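Getting the Drive Out: What to Do With the Tower in Your Closet
Speaker notes, Sidberg Public Library, evening session
Şengül Dağdelen

Slot is 50 minutes including questions. Doors at 6:30, I start talking at 6:45 whether the coffee is ready or not. Bring: the Tuncer tower, screwdriver roll, the little magnetic dish, flashlight, spare SATA cables, the shoebox of dead drives for passing around.

Opening

Say hi, say my name slowly, then say it again because somebody always wants to write it down.

Start with the hands question. Who has an old desktop computer at home that doesn't get turned on anymore? (Leave them up.) Keep your hand up if you think there are still photos on it. Keep it up if you know for sure there are tax returns on it. Look around the room. Okay, hands down, you are my people.

Then my story. I kept a tower under the sewing table for years. It moved house with me. I dusted it! I was paying rent on the floor space under that thing because I was scared of one part inside it that's smaller than a paperback. When I finally took the side off, the drive came out in 90 seconds, and most of that was me looking for my glasses.

So tonight is about that one part. I'm going to show you how to find it, how to get it out without wrecking anything, and what you can do with it after. I'm not going to teach you to build a computer. If you want that, the Osamach group meets in the back room in January and they are lovely, go see them.

(Pause here, drink water, I always forget.)

What's in the box

Turn the Tuncer tower so the open side faces them. Don't take the panel off yet! Show the back first.

Talk about the back: where the power cord goes, where the monitor went, the row of screws along the edge. Most people have only ever seen this side while crawling around on the floor with a phone in their teeth. Give them a second with it.

Now the panel. On some cases it's thumb screws, on some there's a latch, and on the really stubborn ones you slide the panel toward the back and then lift, and you'll be convinced you are breaking it. You're not. If it won't go, look for the screw you missed. There's usually a screw you missed.

Once it's open, I name the big pieces and move on. Power supply: the metal box with the grille, where the fat bundle of wires starts. Leave it shut, always. I don't open power supplies and neither should you, they can hold a charge after they're unplugged. Motherboard: the large board everything else plugs into. Memory: the long thin sticks, if they're still in there. Processor: under the cooler, under some gray goo, not our business tonight.

And then the drive. Let them guess where it is. In older cases it's usually in a cage near the front, sitting in some kind of tray.

Story for this bit: the woman at the last session who pulled out the DVD drive, took it home, and called me to say there was a cooking show in it. (She got the right one the second time. She said I could tell this.)

Before you touch anything

Go slow on this section, people write it down.

Shut it down properly if it still runs. Pull the power cord out of the back. Hold the power button in for a few seconds with the cord out, that drains what's left on the board.

Touch bare metal on the case before you reach in. You don't need the wrist strap if you don't have one, but do take off the fleece. I've been zapped by my own cardigan often enough.

Rings and bracelets, up to you. I take mine off, the edges inside cheap cases are sharp and I've got a scar from a ring that caught.

Take a picture with your phone. Then take a second picture from the other side. I say this every time and people nod and don't do it, and then they're standing there holding a cable going, did this one go here? Take the picture.

Lay the tower down. Please lay it down! People try to do this with the thing standing up on the carpet and they're reaching in sideways like they're helping a cow. Put it on a table, flat on its side, open side up, with a towel under it if you like your table. Now the drive isn't going to drop on anything when you let go of it, and you can see into the corners.

(Lay the Tuncer down here. Bend the knees. It's heavier than it looks.)

Two plugs

A regular SATA hard drive has 2 plugs on it. The wide one is power and it comes from the power supply. The narrow one is data and it goes to the motherboard. That's all that's holding it electrically.

Pull on the plug, never on the cable. Some have a tiny metal clip you squeeze. Some don't, and those you just wiggle straight back. If it feels stuck, squeeze harder before you pull harder. The black plastic piece on the drive side is brittle, and if you snap it you've turned a free evening into a repair bill. Pass around the dead drive with the broken connector. I did that one. I was in a hurry and somebody was waiting in the car.

If the drive is really old you'll see a wide flat gray ribbon where the data cable should be. That's IDE. It's fine, it comes off the same way, you'll just need a different adapter later. Come find me at the end.

Trays, caddies, cages

This is where every manufacturer decided to be creative, so I want people to relax about it.

The simple kind: screws through the side of the cage straight into the drive. Two on each side if the person who built it cared. Dish for the screws. They're shorter than you think and they roll.

The nicer kind is the plastic caddy. It's a little frame that hugs the drive, and it's very often some bright color. The color is doing you a favor. When a company makes one piece of plastic inside the case bright blue or bright green, they generally mean: this is a piece you're allowed to handle. So look for the color first, then look for a tab or a lever or something shaped like a fingertip.

Squeeze or press the tab, slide the caddy out along its own line, keep it level. Don't twist. When it's out, flex the caddy sides open gently and the drive lifts out. There are little pins in the sides that sit in the screw holes of the drive, and those are what you feel letting go.

Hold the drive by its long edges. One face is metal with the label, the other has the circuit board, and your fingers don't need to be on that one.

What you do with it afterward

Three ways to go, and people usually know already which one they are.

You want the photos. Get a USB adapter or a dock, plug it in, copy everything off before you look at a single picture. I mean it, copy first! If you start looking you'll be sitting there at midnight with a birthday party from a long time ago and a drive that's been spinning on a kitchen chair. If it clicks or grinds, turn it off and stop. Every extra minute on a clicking drive can make it worse.

You want it gone. Wipe it if it still works, there are free tools, I have the handout. If it doesn't work, take it to somebody who shreds. Ramivance has a drop-off counter next to the garden center and they'll let you watch through the window, it's weirdly satisfying. Please don't microwave it. Somebody asks every single time. Please don't.

You want to keep using it. Fine as a spare copy of something, I wouldn't trust it with the only copy of anything.

And the tower with no drive in it can be given away with a clear conscience. Schools, the Osamach people, your nephew. Write "no drive" on a piece of tape and stick it on the side, it saves everybody twenty phone calls.

Find it yourself

Slide up full screen, lights down a bit. Give them a minute with it before I say a word, and ask somebody in the back row to go first. What I want them to shout out is the blue.

If they're shy, start them off: case is on its side like I told you. Drive is in a blue caddy in the middle, with the circuit board side turned toward us and the handle tab curving up on the right. Light blue cable looping over the top, what's that one? (SATA! Somebody will get it.) Then the long connector on the drive, with the gold pins, along the bottom edge of the board. That's the part I was begging you not to snap.

Bonus round for the quick ones: find the memory slots, find the power supply grille, and tell me what's missing from the middle of the motherboard. It's the processor, the socket is empty.

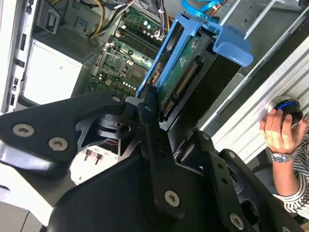 Questions, and then everybody up to the table

Lights back on. Take a few questions from the chairs, then move people up in small groups, kids first if there are any.

Things I'll get asked: does this work on laptops (yes, but different, smaller screws, find a guide for your exact model). What about the stick-of-gum kind of drive (that's M.2, one screw, it pops up at an angle, don't be alarmed). Can I do it for them (no, but I'll stand next to you while you do it).

Handouts are in the green folder. Count the screwdrivers back in before anyone leaves, last time I went home without the small Phillips.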